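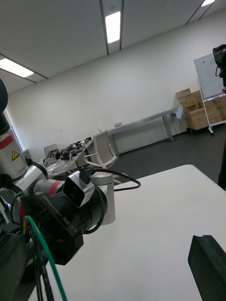 I'm so happy to finally say this out loud: Draltar is opening a shared workroom in Plinach, and the doors open in June! I've been working toward this for 11 months (my family would say longer), and most of that time went into furniture. I went back and forth on table colors until everybody was sick of me, and I landed on white tops for the spots where people do close-up work, because small dark screws and clips show up so well on them. The white mesh chairs were an easier call. I sat in one for a whole afternoon doing invoices and my back felt fine, so that was that. The floor is plain gray, and I've already dropped enough things on it to tell you it's easy to sweep.

The long table is my favorite, even when it's piled up with gear the way it usually is. I like a table you can leave a project on overnight! Members get to do exactly that, as long as there's a name and a phone number with it. The table against the back wall works the other way, and we clear it every evening so whoever comes in first has somewhere to spread out.

We're starting with 40 memberships. Each one comes with a key card, a shelf, and 10 guest visits a year, and you can bring up to 2 guests at a time. Evening hours run until 11. If you only need a table now and then, ask me about day passes, we're still settling the price and I'd love to hear what seems fair to you.

A big thank-you goes to Susen, the furniture shop on the next block, who let me return one set of chairs and then another without a single sigh. Coffee on opening day comes from Su, the little place across the street, and they're bringing the sesame buns too (get there early, I mean it).

Before the opening I'm holding a few walk-through evenings for anyone who wants to try the chairs, poke around and tell me where the outlets should have gone. Just write ahead so I know to expect you. Reporters are welcome on those evenings as well, and I'm glad to talk for as long as you can stand it.

Wen-hsiung Lam
Founder, Draltar
Plinach
May 27, 2021

Press and membership questions: please use the contact form on the Draltar website and put "workroom" in the subject line.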